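Grasp example collection (bin picking)

From the Pledon Handbook of Shop Automation, section on learning systems

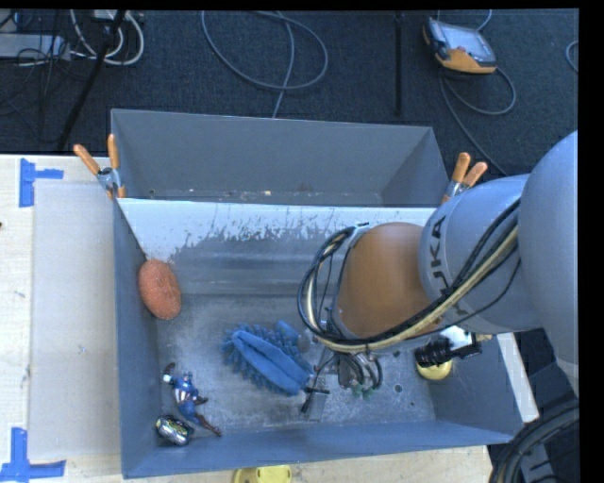
KUKA arm over a bin of mixed objects, second bin clamped behind it.

Grasp example collection is the gathering of recorded pick attempts for training a learning system to pick objects out of a bin. Also called grasp logging or, in older Pledon notes, "pick farming". One attempt, one record. The record normally holds a view of the bin before the move, the pose the gripper was sent to, and a label for how it went.

Not the same as demonstration collection, where a person guides the arm or drives it remotely (see Teleoperation). In grasp collection the arm mostly picks its own targets, badly at first.

Basic setup

An arm, a gripper, one or two bins, a fixed camera looking down or in from the side. Two bins side by side is the common layout: objects go from one to the other, and when the first runs low the direction is swapped. Saves a person refilling. Bins need to be held to each other or to the table. Spring clamps on the adjoining rims are cheap and good enough for most arms. Bolts are better if the gripper touches the walls a lot.

Sloped walls help objects roll back toward the middle. Corners are still the worst spot in any bin, small things end up there and stay there.

Tape marks on the table are used to put things back in the same place after a bump. Should be checked at the start of each run. A bin moved by 5 mm is enough to spoil the floor height near the walls in some setups, and the error does not show up in the log.

Object sets

Usually mixed on purpose. Hard, soft, fuzzy, shiny, long, round. Typical items are sponges, dusters, toy figures, small plastic toys. Reasons for each differ:

Soft items (sponges) forgive a poor finger position and give a lot of early successes. Too many of them and the success rate means very little.
Fuzzy items have no clear edge, so depth readings around them are noisy.
Toy figures have arms and legs that stick out. Can be picked by a limb, then swing or drop in transit. Label rules must say if that counts.
Shiny items confuse depth cameras. Keep a few in anyway.

The Purside set, put together by Shagufta Butt, lists 52 objects, of which 18 are held back for testing and never go in the training bin. Sets are normally rotated, a handful in the bin at once, swapped between runs. Crowded bins give more contacts per attempt but the labels get harder to trust, as one pick can drag a neighbor along with it.

Labels

Simplest label is success or fail, read from finger position after closing. Thin objects fool this. A second check compares the bin view before and after the lift. The Marinho protocol asks for both and throws out the record when they disagree. Others keep the disagreements in a seperate folder for hand review, slow but useful with thin or flexible items.

Fields usually stored:
run number
bin (front or rear)
commanded pose
finger opening before and after
label, and who or what set it
stop reason if the attempt was cut short

Stop reason gets left blank more than any other field. It should not be. An attempt stopped for force is a different thing from one stopped by hand.

Volume

Varies widely. Nektarios Nikolaidis reported 607 usable attempts from the first Celtach run, out of around a thousand started. Most losses there were from cable snags and from the camera being knocked, not from bad grasps. Later runs had the hoses retied with more slack at the wrist and lost far fewer.

Known problems

Wear. Paint on bin walls scrapes off over time and exposes metal, which changes how the background looks to the camera. A model trained on a clean bin may do worse on a worn one. Mixing old and new bins in the data is the usual fix.
Drift in the set. Soft objects tear and get thrown away, hard ones last, so the data slowly tilts toward hard ones. Replace like with like.
Repeat poses. If the arm picks its own targets it will go back to what worked. Some share of attempts is normaly forced to random poses.
Lighting. Evening runs next to a window do not match morning ones. Blinds down.

See also: Bin picking; Gripper fingers; Held-out objects; Hose routing; Teleoperation

Page last revised in May. Section on labels needs a source for the two-check method.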